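Home | Posts | Odd Jobs | About me

My desk, minus the stuff

3 min read

I've been at it since breakfast and I think I finally like my desk again!

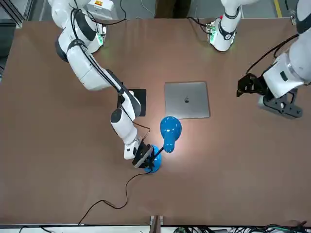

I started in April with a very simple rule, which was that anything I hadn't touched in 10 days had to go live somewhere else. You would not believe what was on there. Three mugs, a stapler that hasn't had staples in it since my last job, a stack of Mokoena catalogs (I've never ordered a single thing from them) and a tape dispenser I was weirdly attached to. All gone into a box in the hall, and I haven't opened the box once.

What got to stay was the laptop and the blue lamp. I love that lamp. My friend Heino calls it the bluebell, because of the shade, and now I can't call it anything else. I went back and forth for ages between it and a Brosta clamp-on one that would have saved me some room, but the clamp-on only came in gray and I wanted a bit of color against all that brown. It cost me 40 bucks and I'd pay it again.

The cord is my one gripe. It's black and thin and it wanders all over the place, and every time I move the lamp it ends up in some new squiggle. I bought a pack of those sticky Moder clips and they held for one evening. Trefor Llewellyn, who commented on my shelf post, swears by running everything down the back of a table leg with garden twine, so I'm going to try that next. Has anyone done it? Does it look terrible?

The other thing I've changed is that I close the laptop when I'm done for the day, all the way, lid down. Then I leave the lamp on and do my letters or the crossword. It's such a small thing but it makes the table feel like a table again (and I've stopped checking email at 10 at night, mostly).

Next up is the drawer unit. I opened the bottom one yesterday and found 300 paper clips and a Wutov manual for a printer I gave away, so that one's getting a post all to itself.

Contact | © Odd Jobs blog | Back to top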